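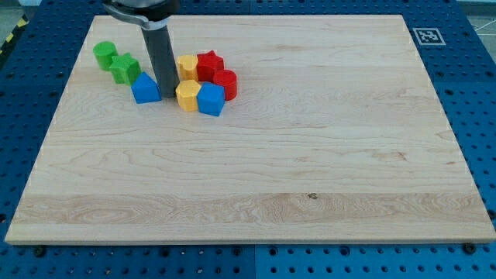

A prancha de bordo já lixada, com oito peças coloridas em cima. Nó incluído.

Fórum > Madeira e acabamentos > Óleos, ceras e vernizes
Tópico: Óleo ou verniz de água num tampo claro? (e como não amarelar)

serrote_manso
Boas a todos!
Ando há semanas a namorar esta prancha e finalmente cheguei à parte do acabamento, que é a que mais gozo me dá e a que mais estrago. É bordo, muito clarinho, com um veio ondulado que só apareceu a sério depois da lixa fina. Na zona mais baixa tem uma faixa de desenho mais revolto e um nozinho escuro lá no meio que não troco por nada. O destino é um tampo de mesa baixa para a sala, ou seja, canecas, cotovelos, lápis de cera e o que mais houver.
A dúvida é a clássica. Quero manter a cor o mais próxima possível da madeira crua. Já tenho em casa meia lata de Flindach (o óleo duro, versão natural) e estou tentado a ir por aí, mas fiz uma prova num retalho e puxou para o mel. Bonito, mas não é o que procuro. Alguém tem experiência com verniz de base aquosa em bordo? Fica com aquele ar de plástico ou isso é mito?

formao_cego
Que prancha linda! O veio ondulado em bordo é das coisas mais bonitas que há, e um acabamento que não o faça saltar é um desperdício. Eu ia de óleo sem pensar duas vezes. Sim, aquece a cor, mas o ondulado ganha uma profundidade que o verniz de água nunca dá. Duas demãos finas, limpar o excesso passados quinze minutos, esperar um dia inteiro entre elas. E quando riscar, lixas só aquele bocadinho e voltas a passar óleo. Experimenta fazer isso com verniz.

tia_do_verniz
Discordo do formão, com todo o carinho. Para bordo que se quer claro, verniz de água mate, ponto final. Tenho uma bancada feita em maio de há uns anos com o Cesorska mate e continua da cor do primeiro dia. O ar de plástico vem de três coisas: demãos grossas, brilho a mais e não lixar entre camadas. Com demãos finas, pouca gente percebe que aquilo leva verniz.
Só tens de contar com o levantar da fibra. Passas um pano húmido antes, deixas secar, lixas levemente à mão e só então aplicas a primeira.

serrote_manso
Pano húmido, boa! Isso nunca fiz, por isso é que o último tampo me ficou áspero como língua de gato. E entre demãos, que grão usas?

tia_do_verniz
320 à mão, quase sem peso, só para tirar o pelo. Aspirar muito bem e pano de microfibra ligeiramente húmido. Nada de palha de aço com produtos de água!! Ficam lá fiapos que enferrujam e aparecem pintinhas castanhas passado um mês. Perguntem-me como sei.

formao_cego
Pronto, mas então e a reparação? Vai haver miúdos naquela mesa. Um verniz riscado obriga a lixar o tampo todo, um óleo não. Continuo na minha.

lixa_2000
Venho meter mais lenha nisto. Polir até ao grão 2.000 antes do óleo, como se vê em muitos vídeos, em bordo é contraproducente, e digo isto com o nome de utilizador que tenho! A madeira fica tão fechada que o óleo mal entra. Parem nos 180 ou 220, e o resto faz-se depois, já com o produto curado. Para verniz de água, igual: precisa de onde agarrar.
Quanto à cor, há um meio-termo de que ainda ninguém falou aqui, os óleos com um pouquinho de pigmento branco. O pigmento compensa o amarelo e a madeira parece crua. Num nó escuro ou numa zona de veio muito revolto pode acumular, por isso convém insistir ali com o pano.

serrote_manso
Isso do pigmento branco interessa-me muito! Só me assusta a tal faixa de veio mais marcado. Se o branco se agarrar lá fica com ar de praia...

lixa_2000
Faz provas. Mas provas a sério, num retalho da mesma peça, lixado até ao mesmo grão e dividido com fita de pintor: óleo simples, óleo branco, verniz, e um bocado em cru para comparar. Deixa uma semana à janela com metade tapada por um cartão. Não há discussão de fórum que valha mais do que isso.

canto_da_plaina
Alguém sabe quanto leva cada lata? Estou a fazer umas prateleiras e ando a comparar preços. O Pultham fica-me mais em conta na drogaria cá da terra, mas a cor em pinho saiu-me um bocado para o laranja.

tia_do_verniz
Pinho fica laranja com tudo, coitadinho, é a natureza dele. Abre um tópico à parte com as prateleiras que eu vou lá dar palpites, adoro prateleiras.

formao_cego
Voltando à prancha: já pensaste nos topos? O topo bebe o triplo e escurece muito mais do que a face. Se fores para óleo, lixa os topos um ou dois grãos acima do resto e a diferença quase desaparece. E não te esqueças da face de baixo!! Mesmo acabamento, mesmo número de demãos. Tampo largo com uma face tratada e outra em cru é empeno garantido.

tia_do_verniz
Nisto estamos de acordo, marquem no calendário. Face de baixo SEMPRE. E fixações com furo oval por baixo, para a madeira mexer à vontade entre o inverno e o verão.

serrote_manso
Já tinha previsto as fixações, mas a face de baixo ia levar uma demão de despacho. Ainda bem que perguntei!
Entretanto fiz as provas com fita, como disse o lixa_2000. Óleo Flindach natural, óleo branco da mesma marca, e um frasquinho de amostra de Cesorska mate que me arranjaram. Logo à saída, o óleo simples é o mais vistoso, sem dúvida nenhuma (ponto para o formão). O verniz quase não mexe na cor, só tira um niquinho do contraste do ondulado. O branco fica ali no meio e gostei mais do que esperava. Vão para a janela com o cartão.

formao_cego
Eu disse que era o mais vistoso. Só queria deixar isso registado.

goiva_torta
Segui isto tudo com um sorriso. Fiz a mesa Nina, aquela do plano partilhado na secção de projetos, precisamente em bordo com óleo branco. Já leva dois invernos e uma criança de quatro anos. As marcas de copo saem com água e sabão neutro, e uma vez por ano dou-lhe uma passagem de manutenção, que se faz numa manhã com o rádio ligado. Caneta de feltro é outra conversa, essa entrou e ficou. Com verniz talvez tivesse saído.

tia_do_verniz
Tinha saído, sim!

lixa_2000
Depende da caneta e do verniz. Os mates são mais porosos do que os acetinados, e já vi feltro vermelho entranhar-se num mate com uma pinta do caraças. Se a mesa é para desenhar, acetinado, ou um mate com endurecedor.

serrote_manso
Tanta coisa em que pensar, adoro isto. Neste momento estou inclinado para o óleo branco nas duas faces, com os topos lixados mais fino, e uma base de papel para os dias de canetas. Mas ainda não abri lata nenhuma em cima da prancha boa, e vou esperar pela semana de janela antes de decidir. Ponho aqui fotos dos retalhos lado a lado.

canto_da_plaina
Abri o tópico das prateleiras, tia! Está em Pequenos projetos.

tia_do_verniz
A caminho :)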